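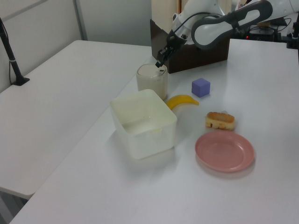

Jörg Rothe

I went to the open day at Böttcher in April expecting to be bored. I have been to trade shows where an arm waves at you from behind glass while somebody hands out pens. At Böttcher they let you stand close and watch it try to deal with a cup.

The table had toy food on it, a banana and a piece of bread, along with a pink plate, a purple block and a white plastic tub. Over the cup was a white arm with a black two-finger gripper. A visitor next to me said it looked like a kindergarten. I think that is the right level. A cup you can partly see through is a hard thing for a machine to find, and I would sooner see it tried in public than read a brochure.

My complaint is with the talk that came before. The speaker told us that the software, Karix, had been through 1559 practice runs, 495 of them with cups. He did not say how many went wrong. I asked. He said the team was "very happy with the trend," and took the next question.

I don't hold it against him personally, but I do think the habit is bad. Most of the 225 people in that hall will never program a robot. Some of them will work next to one, and a few will be asked to sign off on buying one. They can handle a failure rate. They handle them in cars and dishwashers all the time.

Mistell ran a similar day last year and put its misses on a whiteboard by the door, updated by hand. People stood and read it. I heard better questions there in ten minutes than I heard at Böttcher between lunch and 2 p.m.

So keep the toy bread and the short distance between the visitors and the table. Then put up a board with two columns, and leave it up when the numbers are bad. I would go again for that.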